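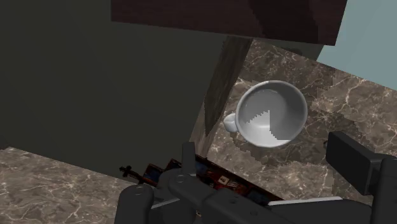
Entorno simulado de manipulación: taza blanca sobre mármol, vista desde arriba con la pinza en primer término.

Convocatoria de participantes: revisión de la guía de buenas prácticas para evaluar tareas de manipulación en simulación

Avora busca personas con experiencia en robótica, automatización o seguridad de máquinas para revisar el borrador de su guía interna de evaluación en simulación. La guía fija cómo se define una tarea, cómo se registra un intento y qué debe constar en el informe antes de pasar un controlador al robot físico. La usan hoy los equipos de Avora y de Girov, y queremos abrirla a otros laboratorios cuando termine esta revisión.

La participación es remota y remunerada. El trabajo se hace en julio.

Qué se revisa

El borrador tiene cuatro capítulos: definición de la tarea, condiciones de la escena, criterios de éxito y fallo, y documentación. Cada participante recibe el texto completo y un lote de 125 episodios simulados con objetos de uso doméstico. Hay que aplicar los criterios de la guía a cada episodio, anotar el resultado y señalar los casos en que el texto no permite decidir.

Nos interesan sobre todo estos puntos:

- Cuándo se considera agarrado un objeto. El borrador pide contacto estable de los dos dedos y separación de la superficie, pero no dice qué hacer si la pieza gira durante la subida.
- Cómo se trata el contacto no previsto con objetos vecinos. La versión actual lo registra como incidencia y no como fallo, y hay desacuerdo entre los equipos.
- Qué parte del informe debe describir la iluminación, las sombras y las texturas de la escena. Una sombra de bordes escalonados o una superficie muy veteada pueden afectar a un sistema de percepción, y el texto lo menciona solo de pasada.
- Cómo se declaran las repeticiones descartadas. La regla propuesta es que ninguna se borra: se marca, se explica el motivo y se conserva.

Perfil

Buscamos perfiles variados. Pueden presentarse ingenieras e ingenieros de automatización, personal técnico de integración, responsables de calidad, doctorandos y docentes de formación profesional. Pedimos:

- Al menos 2 años de experiencia con brazos manipuladores, reales o simulados.
- Lectura fluida de documentación técnica en inglés. Los comentarios pueden redactarse en español.
- Conocimiento general de las normas de seguridad aplicables a robots industriales o colaborativos.
- Ordenador capaz de reproducir vídeo y conexión estable. No hace falta instalar el simulador.

Se valorará haber participado en la redacción de procedimientos, protocolos de ensayo o normas técnicas. No se admiten personas que hayan intervenido en la redacción del borrador ni en la generación de los episodios.

Dedicación y pago

La carga total es de unas 20 horas, repartidas según convenga a cada participante dentro del mes. Hay 2 reuniones obligatorias por videollamada, una al comienzo para explicar el formato de anotación y otra al final para discutir las discrepancias. Ambas empiezan a las 16:00, hora peninsular española.

Se abonan 200 euros por la revisión del texto y otro tanto por el lote de episodios. Quien entregue solo una de las dos partes cobra la parte entregada. Los comentarios se publicarán junto con la nueva versión, con nombre o de forma anónima, a elección de su autor.

Coordinación

Felista Nzioka coordina la revisión y modera las reuniones. Folke Engebretsen responde a las consultas técnicas sobre las escenas y el registro de datos. Las decisiones sobre cambios en el texto se toman por escrito y cada una lleva su justificación, también cuando una propuesta se rechaza.

Cómo presentarse

Envíe a través del formulario de la web de Avora un currículum breve y un texto de una página como máximo en el que describa un ensayo con robots en el que haya participado: qué se medía, cómo se decidía si un intento era válido y qué cambiaría ahora. No envíe material confidencial de su empresa. Indique también si tiene relación laboral con Avora o con Girov.

Las solicitudes se leen por orden de llegada. Contestaremos a todas, incluidas las que no resulten seleccionadas. Para dudas sobre contratos y facturación, pregunte por Pendo Owino en el mismo formulario, apartado «Administración».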